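Drawstring bags tearing at the channel when lifted out of bin
Product: Wistgate drawstring garbage bags, black, roll of 20
Status: Resolved
Opened: July

Original report
I changed over to the Wistgate bags last month after using Galli tie-top bags for years. The bag goes in a plastic bucket that we use as the kitchen bin. On 2 bags from the first roll the cord has pulled through the side of the channel when I lifted the full bag by the loops. The second time, coffee grounds and wet peelings went all over the floor. The cord itself did not break. It was the plastic around it that gave way, next to one of the holes.

Reply from Drutness Household Support
Thanks for the details. Please let us know the following:
– how full the bag is when you tie it
– if the bag sticks to the bucket when you pull
– if you lift with one hand or both

Customer
Full to the rim, sometimes a bit over. It does stick. I have to tug a few times before it moves. I lift with one hand and hold the bucket down with my foot.

Reply from Drutness Household Support
The sticking is the likely cause. When a bag is packed tight against smooth plastic walls, no air can get in underneath, and the suction adds a lot to the load on the channel. Please try these steps with the next bag:

1. Stop filling a hand's width below the rim.
2. Before closing, run a hand down between the bag and the bucket on one side to let air in.
3. Pull both loops out evenly until the neck is closed, then knot the bag.
4. Lift slowly with a loop in each hand. If it still sticks, tip the bucket on its side and slide the bag out.

If the channel tears again with these steps, send us the code from the end of the roll and we will replace it.

Customer
Used four bags this way, no tears. Step 2 made the most difference. I also tried the Rilter bags a neighbor had, and they stuck in the same bucket, so I accept it is the bucket. 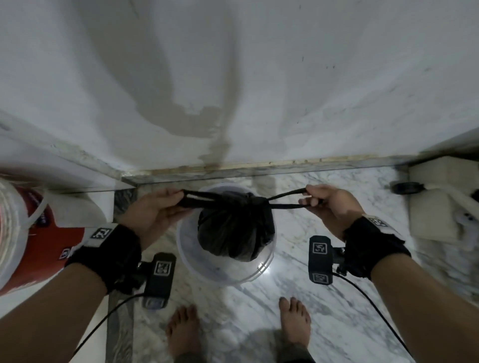 Should the cord be cut off or tucked in once the bag is knotted?
Leave it on, as the loops are what you carry the bag by on the way to the outside can.

Customer
Fine, I will leave them on. One other thing – the perforation between bags on this roll is uneven and I have to use scissors on some of them. Not a big problem.

Reply from Drutness Household Support
Noted and passed on to the packing side. A replacement roll has been sent for the torn bags. Closing this ticket. Reply within the month to reopen it.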